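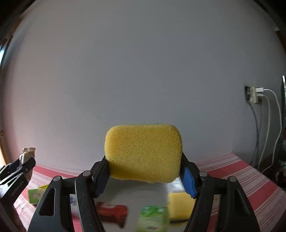

A yellow sponge held between the jaws of a black gripper.

MEDIA RELEASE
2022-09-10

Katona council asked to explain gaps in postal voting roll

The Brusteo Ratepayers' Association has called on Katona Shire Council to publish a full account of how 1214 households were left off the postal voting roll for the June by-election in Nutance Ward.

The association wrote to the council after residents on the northern side of the ward said their ballot packs had not arrived. The council's reply, received last week, confirms that the addresses were dropped when the roll was moved to a new records system. It does not say when staff first learned of the problem, or whether the candidates were told before counting began.

Nutance Ward has 3488 enrolled voters. The by-election was decided by fewer than 200 votes.

"We are not asking for the result to be thrown out on the strength of a letter," the association said. "We are asking the council to put the dates, the correspondence and the corrected roll in front of the public. People who were entitled to vote should be able to find out why they didn't get the chance."

Under the shire's own election rules, a voter who does not receive a pack can ask for a replacement at the Katona office up to 2 pm on the day before polling closes. The association says this was of little use to residents who had no idea their names were missing, and the notice about replacement packs went only to households already on the mailing list.

The association is asking the council to:

release the report prepared by its records contractor, Grerirport, with personal details removed
write to every affected household before the next ordinary meeting
have the roll checked by an outside auditor ahead of the general election
open a second replacement counter at the Brusteo library during future postal ballots

A motion covering the first of these requests was deferred at the last council meeting – the second time it has been held over. The association will ask to speak when it comes back on the agenda.

Residents of Nutance Ward who did not receive a ballot pack in June can have their enrolment checked at the Katona office during business hours. Proof of address is needed.

Issued by the Brusteo Ratepayers' Association.

ENDS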